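Zerevari 465 Door Chime: Setting Up at Home
Section 4. Running the wire from the push button to the chime
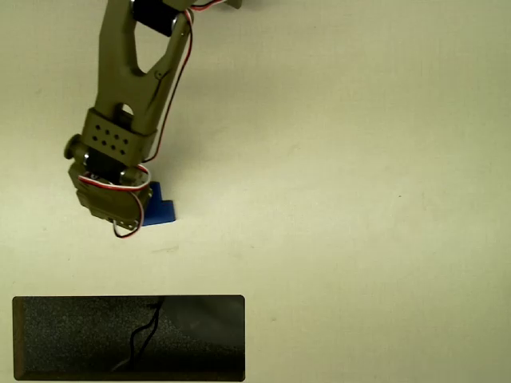 Twisted pair, red and white.

By now you should have the chime box on the wall and the push button held loosely beside the front door, so the fiddly part is behind you. Running the wire is a pleasant job if you give yourself a whole afternoon for it, and it does go more easily with a helper indoors to pull while you feed.

Before you start, switch off the chime at the mains and leave it off until the end of this section.

1. Choose your route. The top of the skirting board is the easiest, and the wire all but disappears once it has been painted over. Keep it at least 100 mm away from any mains cable.

2. Feed one end of the wire through the hole behind the push button, and draw it gently into the hall. If it snags, ease it back a little and try again (please don't tug!).

3. Fix the wire with the clips from the small bag, taking corners in a soft curve. Spare clips are sold under part number 1551.

4. Trim the wire at the chime end, leaving yourself a good hand's length to work with. You will be glad of it if you ever redecorate.

5. Separate the last few centimetres of the pair and strip a fingernail's width from each end.

6. Fasten red under the screw marked A and white under the screw marked B, at both the button and the chime. Give each wire a light pull to check that it is held.

7. Close the chime cover, switch on again and press the button.

Note: If you are replacing an older Vincze chime, its wire may be used again, provided the covering is sound all the way along.

Caution: Never connect this wire to the mains terminals. If you are unsure which terminals are which, leave the cover on and ask an electrician.

If the chime stays silent, switch off and go back to step 6. If it only hums, turn to Section 5.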